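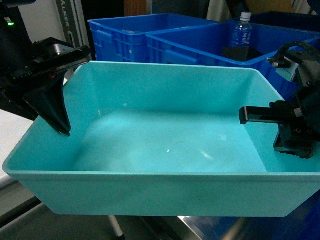
*Turquoise tub, nothing in it yet. Look at those rounded corners!*

## Big tubs vs. stacking crates for a shared workroom

**slopewall** · 17 November 2023

OK so I have gone completely down the plastic container hole and I need people who get it.

I'm sorting out the storage at our repair and parts room in Vurkarport. Until now everything lived in cardboard, and cardboard on a concrete floor has a short life (ask me about the spring). We're moving to two kinds of container: blue stacking crates for anything that sits, and open tubs for anything we're working through that day. The turquoise tub is the one I'm in love with. It's rectangular, the walls slope, there's a flat rim all the way around, and the inside floor is smooth, so small stuff slides right to your hand. The color is great too! Pale enough that a dark screw shows up against it, which you cannot say for a black bin.

What I'd like opinions on:

1. Does anyone run open tubs all day long, and do you regret having no lid?
2. Do I keep the tub for sorting only, or let people park things in it?
3. How high do you stack crates when the top one has weight in it?

Crate photo coming later.

---

**ribbedpanel**

Yes to the tub! I've sorted in a tub like that for years and wouldn't go back to a tabletop. Dump everything in, spread it with the flat of your hand, pull out the big pieces first. The sloped sides matter more than people think. On a straight-walled bin you keep knocking your knuckles when you go after whatever is in the corner.

No lid, no regrets. A lid means somebody puts something on the lid.

---

**quarter_turn**

I'm going to be the grump. Sloped walls waste space. Put a tapered tub on a shelf next to another tapered tub and look at the gap at the bottom, you're shelving air. And one big open tub turns into the junk tub within a week, guaranteed. I'd go all crates and do your sorting on trays.

---

**slopewall**

> Put a tapered tub on a shelf next to another tapered tub

But it isn't going on a shelf! It lives on the bench. When it's out of use the plan is to nest it with its siblings, and there the taper is the whole reason they fit inside each other.

Fair about the junk tub, though. We had a junk box. It had a junk box inside it.

---

**lint_and_washers**

Nesting has a catch: they stick. Tubs with smooth walls will grab each other like paper cups, and then it's two people pulling in opposite directions. Drop a strip of cardboard in between or leave a rag hanging over the rim of the lower one.

Also what are the whitish marks on the floor of yours? Mine gets the same look. I've been blaming grit getting dragged around under metal parts, but I've never been sure.

---

**slopewall**

No idea what the marks are, they're faint and I can't feel them with a fingernail. Could be scuffs, could be residue. I'll go at a corner with dish soap and report back.

And here are the crates, as promised:
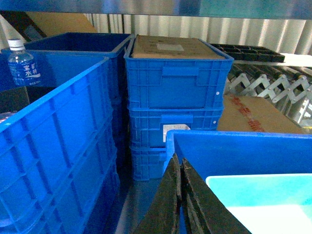

*The blue crates, with the cardboard box riding in the top of the stack.*

They're Pritlow crates, bought secondhand from a bakery supplier that was closing up. I adore them. Ribbed walls, thick rim, a proper recessed handle you can get your fingers into, and each one seats a little way into the one under it so the stack doesn't walk. I paid 20 for the lot and would have paid double.

The carton in the top crate fits so well it makes me unreasonably happy. It comes nearly up to the rim.

---

**quarter_turn**

Now THAT is storage. See how the weight lands on the rims? You could put those on a dolly and roll the whole stack out when you sweep.

One complaint. There's a paper label on the middle crate and I don't see what the other crates are supposed to be. Label all of them or none of them. A half-labeled stack is worse than a bare one, people read the one label and assume it covers everything.

---

**ribbedpanel**

Disagree, a bit. One label is a start, and slopewall said they're in the middle of it. But I'd move it. Under the handle is precisely where your knuckles land every time you lift, and paper won't hold up there. Put it at the end by the little white fastener, or get clip-on card holders that slide over a rib.

---

**slopewall**

Ooh, the clip-on ones. Do they stay put on ribbed walls? Our ribs are pretty chunky.

---

**ribbedpanel**

The Lehtinen ones do. They have a springy tongue at the back that hooks the rib from above. I've had 12 of them on my crates since May and lost one, and that one I ran over with a cart. Cut your cards from cereal boxes, gray side out, fat marker. You want to read them from across the room with your arms full.

---

**nestled_in**

Long-time reader, had to join in for crates.

I want to speak up for the black divided tray at the back, on the higher surface. Nobody's mentioned it and it may be the most useful thing there. I'd set that next to the tub and sort straight from one into the other. Tub on your left, tray on your right, one kind of part per square. When a compartment is full, tip it into a bag, bag goes in a crate. We did a donation of 2,000 mixed fasteners that way over two evenings with music on and it was a really nice time.

---

**slopewall**

nestled_in you have just planned my weekend. I'd been treating that tray as packing material!

Does it matter that the compartments are square-cornered? I keep picturing tiny washers lying flat in the corner and me swearing at them.

---

**nestled_in**

It does matter for washers. Square corners plus flat parts equals tweezers. For anything with some height to it, like a nut or a spacer, no problem. For washers use muffin tins, the round bottoms let you roll them up the side with one finger.

---

**quarter_turn**

Muffin tins dent, rust and slide around. Urker makes a small-parts cabinet with scooped drawers and you'd be done in an afternoon.

---

**lint_and_washers**

The Urker cabinet is lovely and it's also a piece of furniture. It weighs a ton full and the drawers come all the way out if you're impatient (ask my kitchen floor). For a shared room where things move around I'd stay with trays and crates. You can carry a tray to the bench. You're never going to carry the cabinet.

---

**quarter_turn**

I have owned mine for ten years and the drawers have come out on me once. Pull gently.

---

**ribbedpanel**

"Pull gently" is not a rule that survives a shared workroom, friend.

Back to the stacking question, since it got lost. My rule is that the rim of the top crate stays below my elbow if there's anything heavy in it. Above that I can't get a straight lift and I start tipping the crate toward my chest. Heavy on the bottom, obviously, and anything you reach for daily goes on top even if that means a lighter carton up there.

What's in the cardboard box, if you don't mind me asking? If it's heavy I'd swap it down.

---

**slopewall**

Foam sheets and bubble bags for sending things out, so it's a featherweight. It has a little label stuck on the lid but that's left over from whoever shipped it to us. I should put our own on there.

The elbow rule is good. I'm tall, so I'll go by the shortest person's elbow, otherwise I'm making a stack that only I can use.

---

**nestled_in**

Shortest elbow, yes! Also I see you've got a water bottle tucked in by the crates at the left. Give the drinks a home of their own, on a shelf away from the parts. We use a shallow bin by the door. I once had a cap come loose over a crate of sorted screws and spent the evening with a hair dryer.

---

**lint_and_washers**

Seconding the drinks bin. Ours has a strip of masking tape on the front and everyone writes on their own bottle with a marker.

One more for the tub. Line the floor with an old dish towel when you sort anything that rolls. Bearings will zip from one end to the other on a smooth floor like that. Take the towel out for flat parts, you want the slide then.

---

**slopewall**

Update! Dish soap did nothing to the marks, a melamine sponge took the corner back to clean turquoise in a few strokes. I'm leaving the rest alone for now. It left that corner a little dull, and I'd rather have smudges than a matte patch in the middle.

Where I've landed: tub stays on the bench for sorting only, and it gets tipped out at closing time, whatever's in it. Divided tray to the right of it. I ordered clip-on card holders. Crates get one kind of thing each, and the limit is the short elbow. I've got a bag of 500 assorted spacers to start on and I am so ready.

quarter_turn, I'm keeping the sloped walls. Sorry!

---

**quarter_turn**

Tipped out at closing I can live with. Put that in writing above the bench, and post the stack again once every crate has its card. I'll be checking.

---

**ribbedpanel**

Try the sponge on a wet tub next time, with hardly any pressure. Mine dulled a lot less that way. And start with the longest spacers, the rest go quicker once those are out.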